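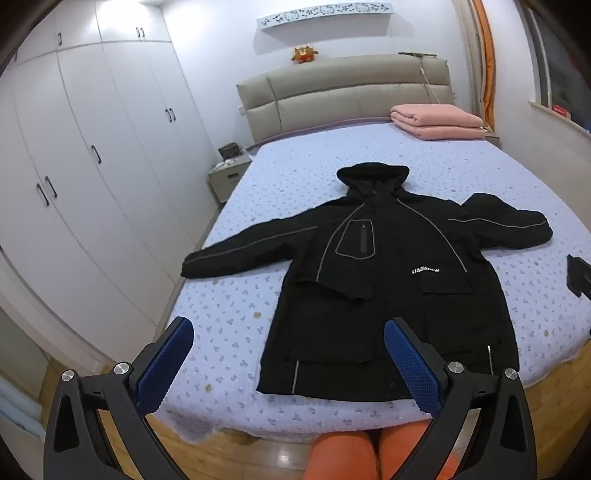 I ride a bicycle to work from October until the end of March, and in our town this means I am in the rain for half of the trips. For the last two winters I did not treat any of my clothes, I only bought new ones when the water came through. In January I decided to try a wash-in waterproofing liquid, the Rekitz one, because a colleague, Liviu Coman, uses it for his tent and is happy with it. A black hooded jacket like mine, with thin grey reflective piping along both sleeves and a chest pocket outlined the same way, is a typical thing to use it on, and the reflective parts were my main worry before I started.

The bottle is small and there is enough inside for three jackets if you follow the label. I paid 16 for it at the outdoor shop on the way to Gimemville. The cheaper Hlongwane spray costs less, but with the spray I always miss the area under the arms and the back of the hood, and my kitchen smells for two days.

How to use it: first you must wash the jacket with plain soap, no softener. I did not read this the first time. I used my normal powder and the result was poor, the water made dark spots on the shoulders after ten minutes. So please read the label before, it is in small letters on the back. The second time I cleaned the detergent drawer with an old toothbrush, washed with soap, then washed again with the Rekitz at low temperature. After this I put the jacket in the dryer for 90 minutes on gentle, with all zippers closed.

The second result was much better. Water makes round drops and they run down when I shake the sleeve. The reflective lines still shine in the headlights of cars, my wife checked this for me from the driveway. The fabric did not become stiff and there is almost no smell.

Now the bad points. The cap has no measure lines, so I used a kitchen cup which I cannot use for food anymore. The liquid is white and thick, and it leaves a film in the drawer if you do not rinse it. Also, the effect is weaker where my backpack straps rub. After six weeks of riding, the shoulders need a new treatment, while the sleeves and the hood are still fine.

I would buy it again for jackets and rain pants. For gloves I did not like it, they felt sticky inside. Four stars from me, and it would be a little more with a better cap.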